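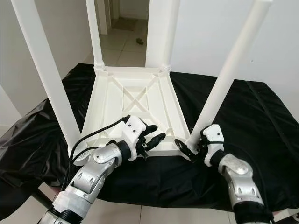 Océane Lapointe had told me before we set out that a beam teaches you more in the minute before it breaks than in a year of sitting quietly under a floor, and I kept coming back to that all through our afternoon at the Galanis test hall in Neddale.

It was the December open day, so the place was packed (and the coffee line was worse than the one for the big press!). We started in the long bay, where a concrete beam from the old Cidimari footbridge was being bent under 2 hydraulic jacks. Our guide read the load out loud as it climbed, and at 70 kilonewtons the first cracks showed along the bottom, thin as pencil lines. She marked each one with a crayon and kept going — very calmly, I thought, with 122 of us leaning over the rail.

It finally let go with a thud I felt in my shoes. The steel had stretched a good while before that, and she explained that this is what designers hope for, a floor that sags and gives people time to get out.

After that we wandered over to the Gramell shaking table, which was down for repairs, so we made do with the posters and a very nice young man who talked to us about wind until closing time.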